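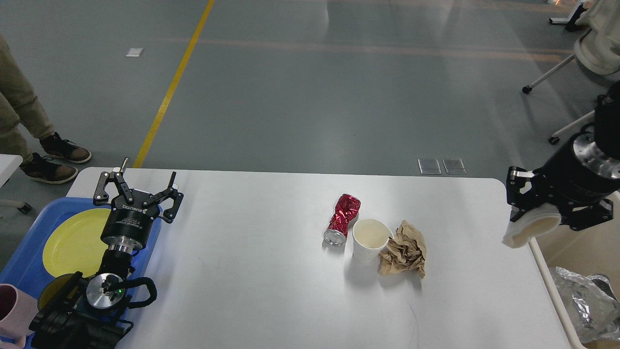

A crushed can, a paper cup and a ball of brown paper on a white table.

Home | Stories | Archive | Submissions | Contact

THE LEAFLET

The Office of Patient Information at Skarnine occupied the second floor of a building that had formerly been a savings bank. Its duty, as set out in the founding order, was to receive reports of harm from medicines, to record them, and to amend the printed leaflets where amendment was found to be justified. The order did not say how long this should take.

The leaflet for Plenari had stood unchanged for nine years. It was a tablet for the joints, taken once a day with food, and it was made by Covitz at the works beyond the river. The leaflet ran to two sides. It listed headache, dry mouth, a mild rash and, under the heading of rare effects, a change in the sense of taste. It advised the patient to speak to a doctor if any of these became troublesome.

In October the Clerk of Leaflets received a letter concerning sleep. The writer, a retired bus driver, stated that since beginning the tablets he had woken each night at ten past three and had been unable to remember the names of his children until daylight. He wished to know whether this was usual. The Clerk replied that it was not listed, and placed the letter in the tray for matters not listed.

It was the practice of the Office that the tray should be emptied when it was full. The tray was deep. When the Clerk came to lay the letter in it she found another beneath, written in green ink by a woman in the hill parishes, and she read it standing up. It gave the hour as a little after three. The woman had not forgotten her children, having none, but had forgotten the word for window, and had stood before one until it grew light.

The Clerk took the whole contents of the tray to her desk. There were 437 letters. She read them over eleven evenings, after the heating had been turned down, wearing her coat. Many concerned other medicines, and a good number concerned the price of parking at the hospital. Those which concerned Plenari she placed in a separate pile, and when she had finished she counted the pile and entered the figure in the register. It was 268.

She submitted a paper to the Deputy Registrar proposing that one line be added to the leaflet. The line read: Some patients wake in the night and cannot find a word. The Deputy Registrar returned the paper with the observation that the term was imprecise. He asked which word. She answered that it varied. He asked whether it came back, and she said that in most of the letters it did, by breakfast.

A meeting was arranged with the manufacturer in the Okoro Room. Covitz sent two representatives, both courteous, who had brought their own water. They accepted that letters had been received. They observed that people of a certain age do wake in the night, and that words are mislaid by persons who take no tablets at all. They further observed that the leaflet was already printed on both sides, and that a further line would require either smaller type or a larger sheet, and that a larger sheet would not fit the box.

The Clerk asked for the measurements of the box. These were supplied in writing some weeks later.

During those weeks she wrote again to the bus driver. The rules permitted her to acknowledge a report but not to comment upon it, and she observed the rules. She thanked him for his letter. She asked him to supply, for the completeness of the record, the names of his children, which she would keep on file. He was to telephone the night desk at any hour should he need them read to him.

The night desk had been established for poisonings and was seldom troubled. The porter who kept it received the list in a sealed envelope and was told what it was for. The first call came at twelve minutes past three. The porter read four names slowly, as he had been instructed, and waited. The caller repeated them, thanked the Office, and rang off. The porter entered the call in the book under General Enquiries.

By the end of winter there were nineteen envelopes at the night desk. One contained the names of dogs. One contained the single word window.

The measurements of the box, when they came, showed that a third fold would be possible. The Deputy Registrar initialled the amendment on a wet afternoon without further remark, and the new leaflet went to the printer with the line in it, set in the same type as dry mouth. The old stock was to be used up first.

The Clerk returned the letters to the tray in the order in which she had found them. She then went down to the night desk, where the porter was making tea, and asked to see the book.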